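Mavis Quintanilla
Thread on reheating prawns in a microwave, as promised to the people who asked in May. I've been doing this in a rented flat with no hob for a good while now and I have settled on a way that works for me.

2/ The flat is in Zosstead, top floor. The kitchen is a sink, a worktop the width of a tea towel and a fridge. The microwave lives on the round table because there's nowhere else for it. I eat at the other side of the same table.

3/ Prawns are the thing people get wrong most. Full power for two minutes and you have rubber. They're already cooked. All you want is to get them warm through, and that takes very little.

4/ I buy mine cooked, shell off, tail on, from the fish counter at Dumitrescu on the hill. 335 grams for the big tub. They'll do you 185 grams if you ask, and that does me for two meals.

5/ Take them out of the fridge ten minutes before. Not longer. If they've been frozen, defrost them overnight in the fridge in a covered bowl and pour the water off in the morning.

6/ Plate, single layer, thick ends outwards. Teaspoon of water over the top. Cover with a damp sheet of kitchen paper. I don't use cling film.

7/ Half power, 30 seconds. Open the door, turn them over, 15 seconds more. For one or two prawns skip the second go altogether. Mine's a small oven so yours may be quicker.

8/ Put the plate somewhere you can reach before you start fiddling with the door. I use the top of the microwave. It's flat and it takes a dinner plate.

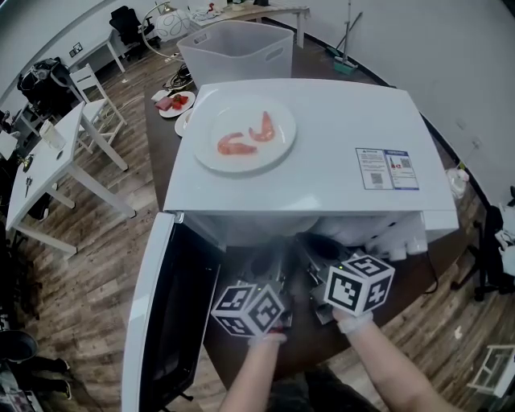 9/ Mirjana Đorđević replied that half power on her oven only switches full power on and off, so the edges go tough whatever she does, and she now warms hers in a mug of hot water instead. Fair point. A lot of the cheaper ones work that way. If yours does, try 10 seconds at a time with a rest between. The mug works too but you lose some of the flavour into the water.

10/ She also asked about the smell. Wipe the inside while it's still warm, then leave the door wide open for a bit. Half a lemon in a bowl of water, two minutes on full, wipe again. Do the ceiling of it as well, that's where it collects.

11/ The turntable wants lifting out and washing in the sink. The ring underneath too. I found a pea under mine that I can't date.

12/ On door space. My last table was a square one from Stanel and the door hit the wall before it was fully open, so every plate had to come out sideways. I moved to a round one, secondhand, and turned the oven so the door swings out over the floor side. Much easier.

13/ If you're buying a table for this, measure the oven with the door open. The shop only gives you the closed size. The table was 137 in the end, with delivery up three flights.

14/ Check the flex reaches the socket before you decide where it's going. I keep mine off to one side, away from where I put my plate down.

15/ Someone wanted to know about sauce. Heat it on its own. Garlic butter goes in a small bowl, 20 seconds, lid on. Pour it over when the prawns are on the plate you're eating from. If you heat them together the butter spits and the prawns carry on cooking in it.

16/ Only warm them up once. Anything left after that goes in the bin. I don't keep cooked prawns past the date on the tub either, even if they smell all right.

17/ Rice I do separately and I'll write that up another time, it needs its own thread. Same with the Stultunden steamer basket, which three of you have asked about. I've had it a fortnight and haven't made my mind up. The lid is a poor fit.

18/ Edit to number 7: that's 30 seconds for six prawns. For a dozen do them in two lots.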